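Plastic cup

A plastic cup is a light drinking cup made to be cheap, stackable and hard to break.

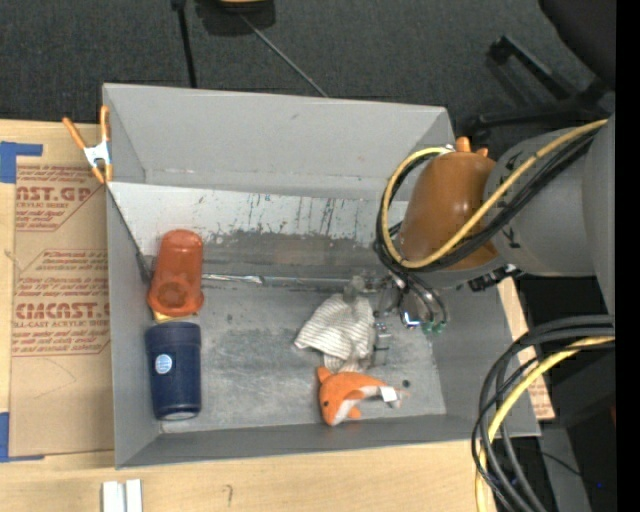
I grew up with the things, so let me start with the shape, since almost every plastic cup tapers toward the base. The taper lets one cup slide inside the next (my kitchen drawer holds a tower of them!) and it helps the cup pop out of its mold at the factory. It also means a cup on its side, like the see-through red-orange one lying in the gray bin, has a wide flared end and a narrower rounded one, and if you give it a push it rolls in a curve.

Materials
Most reusable cups are polypropylene, which bends a bit and copes with hot drinks. Clear, brittle party cups are usually polystyrene, and those crack if you squeeze them.

Collecting
I keep picnic cups from the old Hemard works in Nundthorpe, and I'm up to 100 now. The Hemard list runs to 1,052 colors and sizes, so I have a way to go. The Siltov line came in nine colors, and I'm still hunting for the green.

See also: Tumbler, Beaker, Picnic set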